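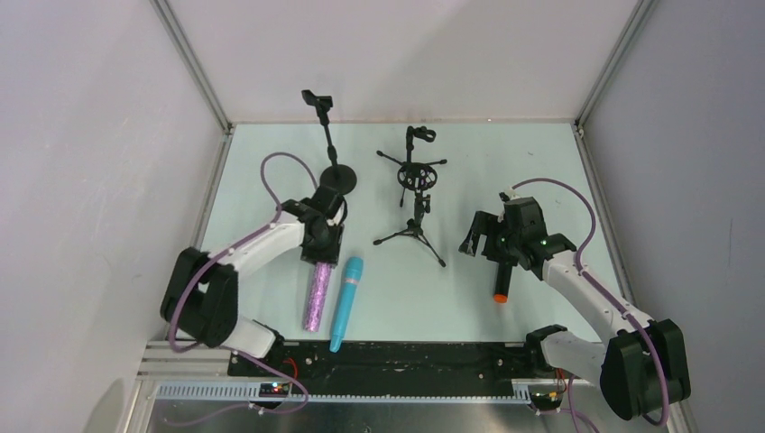

La scène ouverte de Mirnis reprend en mars, et j'ai déjà le trac !

Bonne nouvelle pour tous ceux qui chantent sous la douche (j'en suis) : la scène ouverte du café Mok revient en mars, après un hiver entier de silence. L'association Stonix a confirmé la reprise hier soir, et les inscriptions sont déjà lancées - je me suis jetée dessus, évidemment.

Le principe ne bouge pas : on s'inscrit, on monte, on a deux chansons et puis on laisse la place. Il y aura 30 passages par soirée, début à 19 h, entrée libre. La salle peut accueillir environ 200 personnes, alors venez tôt si vous tenez à vous asseoir, parce que la dernière fois j'ai fini debout contre le radiateur avec mon manteau sur les bras.
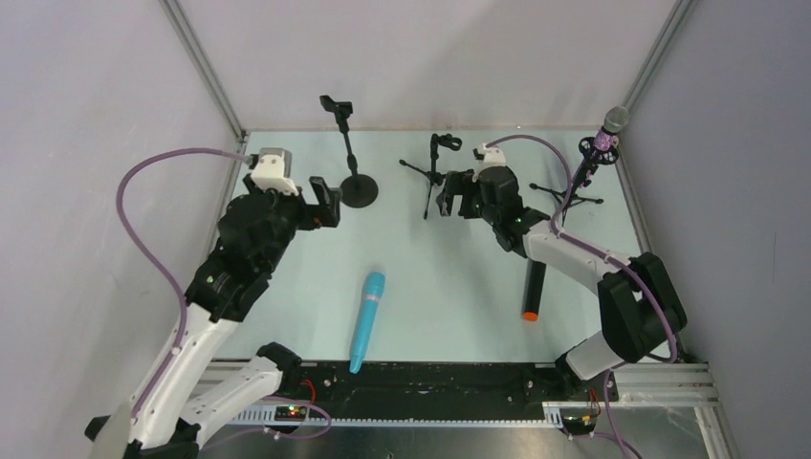 Deux bras face à face, câble violet à gauche.

Côté musique, on attend surtout de la chanson et un peu de folk, mais les lectures et les sketchs sont acceptés aussi. Le groupe Anach ouvrira la première soirée avec des morceaux de son prochain disque, et ça, je ne veux pas le rater ! Pensez à apporter votre instrument, le piano du café est encore en réparation.

Les inscriptions se font au comptoir du Mok, jusqu'à 18 h le jour même s'il reste des places. Moi, je passe en quatrième. Soyez gentils.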